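Traltosora 食卓小物データセット 説明書
README(日本語版)

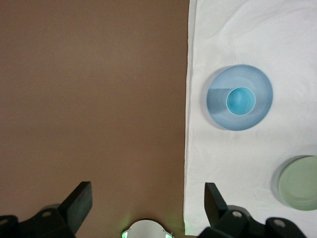 図1 白い布の上の水色のカップと薄緑の皿。左側は茶色の天板。

概要

Traltosora は、家庭の食卓にある食器と布をまとめた小さな画像データセットです。カップ、皿、テーブルクロスなど、毎日使う物を対象にしています。日本語は私の母語ではありませんので、読みにくい文があるかもしれません。意味が分からない箇所は、下の「連絡と修正」の方法で知らせてください。

版の日付:2022年1月1日
収録枚数:994枚
食卓の組み合わせ:40種類
物のカテゴリ:6種類

収録している物

カテゴリは次のとおりです。名前はラベルファイルの中の書き方と同じです。

cup カップ、湯のみ、取っ手のない器を含みます。
plate 平皿と、縁が少し上がった皿。
bowl 深さのある鉢。
cloth テーブルクロス、ふきん、ランチョンマット。
cutlery スプーン、フォーク、箸。
tabletop 布や食器に隠れていない天板の部分。

カップと鉢の区別は難しいです。真上から見ると、どちらも同心円のように見えるからです。この版では、口の直径より深さが大きい物を cup としました。画像だけで決められない時は、食器の一覧表(items.csv)に書いた実際の寸法を使いました。

食卓の準備について

食器は Oltine という小さな雑貨店で買った物と、家にあった古い物が混ざっています。色は淡い青、淡い緑、白が多く、濃い色の食器は少ないです。これは私の好みの影響で、データとしては偏りです。赤や黒の食器を多く使う家庭には、あまり合わないかもしれません。

布は洗濯の後、アイロンをかけないで使いました。そのため、しわの形は組み合わせごとに違います。図1の布にも、カップの周りに浅いしわがあります。しわを「汚れ」や「物」としてラベル付けしないように、注意をお願いします。

布の端にある縫い代や折り返しは、cloth の一部として扱います。布と天板の境目は、まっすぐに見えても少し曲がっていることが多いので、二つの点を直線で結ばず、途中にも点を置いてください。

ラベルの規則

1. 食器の輪郭は、外側の縁に沿って描きます。カップの内側と底は、別の領域に分けません。
2. 影は食器に含めません。布の上に落ちた影は cloth、天板の上に落ちた影は tabletop です。
3. 内側の壁にできた暗い部分は、影であっても cup の中に入れます。図1では、カップの内側の左に三日月の形の暗い部分があります。
4. 画像の端で切れている物も、見えている部分だけをラベル付けします。図1の皿はこの場合です。属性 truncated を 1 にしてください。
5. 色の属性は任意です。書く時は、光の当たり方で変わった色よりも、食器全体の印象に近い色を選びます。

白い布は、光によって少し青く見えることがあります。その場合も色の属性は white のままにしました。最初の版では bluish_white という値も使っていましたが、判断が人によって違いましたので、12月にやめました。古いラベルを持っている方は、両方の値を同じ意味として読んでください。

ファイルの構成

images/ 画像。番号は組み合わせの順です。
labels/ 領域と属性(JSON形式)。
items.csv 食器と布の寸法、素材、色。
splits/ 学習用と評価用の一覧。
CHANGES.txt 変更の記録。

同じ組み合わせの画像は、学習用と評価用に分かれないようにしてあります。自分で分け直す時も、組み合わせの番号を単位にすることをすすめます。同じ布と同じカップが両方に入ると、評価の結果が実際より良く見えてしまいます。

使い方の例

食器の検出、布と天板の領域分割、食卓の片付けの状態を調べる研究などに使えます。料理の写っている画像はありませんので、食べ物の認識には向きません。また、食器の値段やメーカーを推定する目的にも適していません。

分かっている問題

・天板の茶色が均一な画像では、木目などの手がかりがなく、距離の推定が不安定になります。
・白い皿と白い布の境目は、拡大してもはっきりしないことがあります。そのような画像30枚には、属性 uncertain_edge を付けました。
・透明なグラスは入っていません。次の版で加えるか、まだ考えています。
・items.csv の素材の欄に空白があります。古い食器で、陶器か磁器か私には確かめられなかった物です。

利用条件

研究と教育の目的であれば、無料で使えます。再配布の時は、この説明書を一緒に入れてください。商用の利用を考えている方は、先に Ceseo の窓口に相談をお願いします。引用する時は、データセットの名前と版の日付を書いてください。

連絡と修正

ラベルの間違いを見つけた時は、画像の番号と、正しいと思う内容を短く書いて、Ceseo の配布ページの連絡欄から送ってください。日本語、英語、ドイツ語で返事ができます。返事が遅い時もありますが、全部読んでいます。

謝辞

食器の一部と大きい布を貸してくださった Engelhardt 工房の皆さまに感謝します。布は洗ってお返ししました。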